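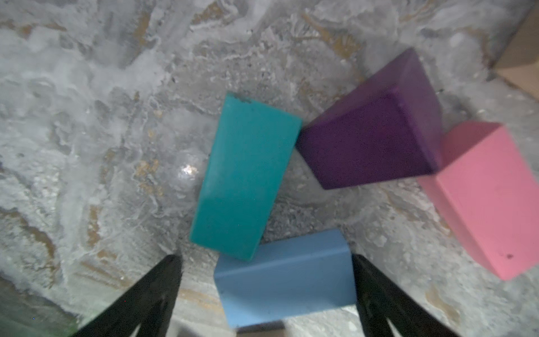 I promised to Nele Mertens that I will write down how I look after the gripper of our small arm, so she can do it when I am away in July. It became longer than one note on the workbench, so I put it on the blog. Maybe it is useful for another person with the same kind of machine.

Our arm is a Clernetti, bought second-hand, with a parallel gripper and a small camera at the wrist. We use it for picking up foam blocks and putting them down again, all day. Foam is a friendly material for the arm, but it is not so friendly for the fingers. It leaves a fine dust, and the dust goes into every place where two parts slide on each other. In the first year I did not know this. I thought the gripper was becoming weak, and I ordered a new motor which I did not need. The motor is still in its box on the shelf.

Now I clean on a fixed schedule, every 900 cycles. The counter is on the second page of the controller menu. Please do not use the counter on the first page, because that one goes back to zero when the power is off. When I wrote this post the total was 1663, counted from the day we mounted the new fingers, so one cleaning is done and the next one comes at 1800.

First the power. Put the arm in the parking position, wait until the brake clicks, and then turn the main switch. Siebe Hendriks once took the fingers off with the power still on. The gripper closed by itself to look for its zero point, and he had a blue thumbnail for several weeks. So, main switch off, and the key in your pocket.

Each finger is held by 2 screws from the back side. They are short and they like to fall. I put a tray under the wrist before I touch anything. Keep the left and the right finger apart from each other! They look the same, but after some months they are worn differently, and when I exchanged them by mistake the tips did not meet any more. I made a little scratch on the inside of the left one, near the base, and this is how you recognize it.

The fingers themselves I wash with lukewarm water and a drop of dish soap, and I dry them with a cloth. No alcohol, please. The black surface is slightly rough and that roughness gives the grip on foam. With alcohol ours became shiny at one place and the blocks began to turn when they were lifted.

The rail is more work. I use a soft paintbrush, dry, and I brush from the middle to the outside. After this comes one very small drop of the Sarkier oil on each side, and I move the carriages by hand from open to closed perhaps ten times. It must feel the same the whole way. If there is a place where it hesitates, there is still dust, and you begin again with the brush. Do not solve it with more oil. I did that too, and the oil and the foam dust together made a kind of gray paste which took me one evening to remove.

When the fingers are back on, tighten the screws only until they stop, and then a quarter turn. Switch on the power, let the gripper find its zero, and close it on a strip of paper. You should be able to pull the paper out with some force, but it should not tear. If it slides out too easily, go to the grip setting and raise it in small steps. We are at 200 in the menu. I do not know in which unit this is, and the manual of Clernetti does not say it either. Ilse Hoekstra wrote an email to ask them and received a very polite answer without the unit.

Then the camera. The glass in front of it gets a thin layer of dust and you do not notice, because it comes slowly. I wipe it with the cloth for eyeglasses in the upper drawer. After that I look at the picture on the screen with the fingers open. Both tips must come in from the lower side, at more or less the same height. If one is clearly higher than the other, the bracket of the camera has turned a little and you have to loosen it and set it straight. It is a boring job and I always need several tries.

For the last test I put four blocks down and let the arm pick them one after the other. I take the colors that we have, teal, dark purple, pink and light blue. The dark purple one is the most difficult for the camera, since its top is so dark in the shadow, so I want to see this one succeed before I close the toolbox. The teal one has a chip at one short end. You can still use it. Also put the blocks close together and at different angles, as they lie in normal work. With nice straight rows the test is too easy and you learn nothing from it.

One thing I have not solved. After cleaning, the first grips are sometimes a bit too far to the left, and later it becomes good again without me doing anything. Haoran Zhong thinks it is the zero point, which is measured while the oil is still not spread out. Geert Martens thinks it is the cable, which pulls on the wrist when it is bent fresh after the parking position. I tried another cable clip last week and I saw no difference. If somebody had the same problem, please write me in the comments.

Nele, the spare screws are in the Verstraete tin, second drawer.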